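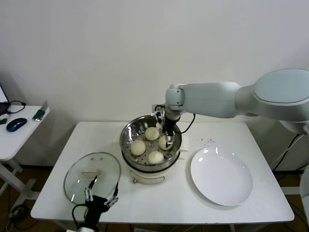

Four buns in the electric steamer, with a plate ready beside it.

Steamed buns at lunchtime

The small electric steamer that has lived on top of the kitchen cupboard at Urmont since February is now down at table height and free for anyone in the building to use. It is the round one with the white base and the steel basket. Several people have asked how to cook buns in it without ending up with soggy bottoms, so this item sets out what works, with a few notes on buying, storing and cleaning up.

The buns

Plain white buns are the easiest to start with. You can buy them frozen from the grocer on Kelau Road, where a bag of 11 was the usual size last time I went, or make your own. Filled ones work too but need longer, and the pork ones leak if the seam isn't closed properly.

For a small home-made batch you need 300 g of plain flour, a teaspoon of dried yeast, two teaspoons of sugar, 160 ml of warm water and a spoonful of oil. Mix, knead until smooth, and leave covered until it has doubled. Knock it back, divide it, roll each piece into a ball and leave them again for 20 minutes. If the kitchen is cold the second rise can take twice as long. A bun that has risen enough feels light when you pick it up and springs back slowly when pressed.

Tiago Abreu on the second floor makes his with half milk and half water. They come out a bit whiter and softer. He also weighs each ball, at 85 g, and says it makes more difference than the milk does, as they are all ready together.

Filling the basket

Four is a sensible number for this basket. Buns swell as they cook, and if they start off touching they will join up and tear when you pull them apart. Put them in a rough ring and leave a gap between each one and the side.

The tray has small holes in it to let the steam through, so don't cover the whole of it. A square of baking paper under each bun is enough to stop it sticking. If you have run out of paper, wipe a very thin film of oil over the tray. Cabbage leaves also do the job and can be eaten afterwards.

Water and timing

Fill the base with cold water before the basket goes on. Too little is the commonest mistake, and the steamer will need topping up halfway through if you are doing a second batch. Use the jug by the sink and pour slowly.

Plain buns of the size above take 12 minutes from the point where steam is coming up steadily. Frozen ones take 15, straight from the bag. Filled ones want 18 to 20, and with meat you should cut one open and check that the middle is properly hot before serving any of them.

Once the time is up, switch off and wait three minutes before taking the lid off. The buns can wrinkle if cold air hits them all at once.

The lid

The lid is clear glass with a steel rim and a small white handle. Lift it by the handle, with a cloth, and tilt it away from you so that the steam goes towards the wall. Water collects on the underside and will run off the edge as you tip it, so move it to one side before you turn it. Drips are what make those shiny yellowish patches on the tops. If it bothers you, wrap the lid in a clean tea towel with the corners tied up well clear of the base.

Serving

Have a plate out before you open up. A large one with a shallow rim holds a full batch without stacking, and buns stacked while hot stick to each other. Use tongs or a wide spatula. They are good with chilli oil, with a fried egg, or split and filled with whatever is left in the fridge. At Drerkport, where I used to work, people had them with butter and jam at four o'clock, and I still think that is the best way to eat them.

Leftovers keep for two days in the fridge in a covered box. Five minutes in the steamer brings them back. The microwave is quicker, but put a damp piece of kitchen paper over the top or they go hard at the edges.

Cleaning

Unplug the steamer and let it cool. Tip out the water, wash the basket, tray and lid in warm soapy water and dry them. The base must not go in the sink. Wipe it with a damp cloth, including round the control on the front, where flour tends to settle.

We have hard water here and the base furs up fairly quickly. Once a month, put in equal parts white vinegar and water, leave it for half an hour, then rinse twice. There is a bottle of vinegar marked for this on the lower shelf. Please don't use it on chips.

Wipe the table down too, as crumbs have been turning up on it in the mornings.

Booking

There is a sheet on the fridge door with half-hour slots between 11.30 and 2. Put your name down if you want to be sure of a turn. The Ondieki room has asked for the first slot on days when they have visitors, and those are already filled in.

Anyone with a good recipe for a vegetable filling can leave it in the kitchen folder. The mushroom one in there at present is rather wet and could do with replacing.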